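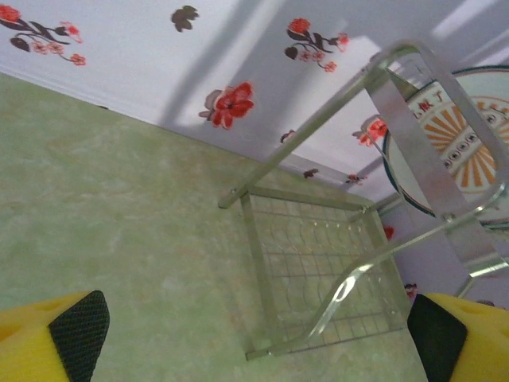
Ingegerd Nygård reckoned the bakery at Flumari would be all noise and flour and not worth the early train, and she told me so twice. Well, I went to the open day anyway, and I loved it!

They let us in through the loading door, 13 to a group, and handed out paper hats. The ovens are enormous – you feel them in your face before you turn the corner – and the rye starter lives in a side room with its own thermometer on the wall. Aslak Lunde showed us how to shape a long loaf (mine came out like a boot) and let us smell two batches, one a day older than the other. The older one was sharp, almost like apples, and I'd happily have stayed with it all morning.

Coffee and cardamom buns afterward, warm, with too much butter. The next open day is in June, and the number 4 bus stops right outside.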